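Ticket: Invoice export drops lines after update
Product: Fenero Desktop
Status: Open, waiting on support

Hi again! Quick recap for whoever picks this up, because I know these get passed around. I do the books for Soseo, a small home rendering studio, and since the January update my invoice export quits early. I have 1,129 invoices in the ledger and the CSV comes out with 490. No error, no warning, just a cheerful little "Export complete" (grr).

What I tried so far:

Restarted, obviously. Twice.

Cleared the cache folder like your help page says. Same 490 lines.

Exported one month at a time. Most months come out perfect! The one that chokes is the month with the big Nechyporuk job, so I started poking at those invoices one by one. There are 29 of them and they all have attachments. The export always stops at the same invoice.

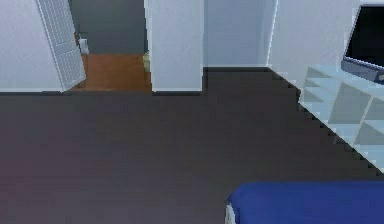
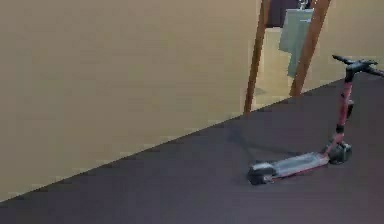
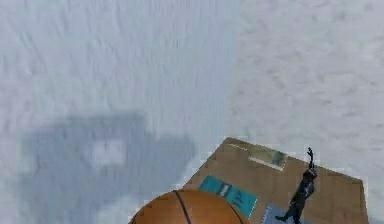
I pulled all the attachments off a copy of that invoice and ran it again, and the export got past it and then died on the next one with attachments. So I'm pretty sure it's the attachments column and has nothing to do with the amounts or the tax codes, which is what the first reply suggested. I did check the tax codes anyway and they're fine.

One more thing that may or may not matter. Our files used to live on the old Drerkberg drive and we moved everything over in the fall, so some of the attachment paths are crazy long. Is there a limit? I saw a forum post saying exports get weird past 2,000 characters in a single cell, and I could easily believe a few of ours are up there.

Update, 4:15 pm: unticked "Include attachment paths" and got the full 1,129. Yay! But my accountant needs that column, so please don't close this yet. Can you tell me if there's a setting for short paths, or do I have to re-link everything by hand? I can send the log file if you tell me where it's hiding.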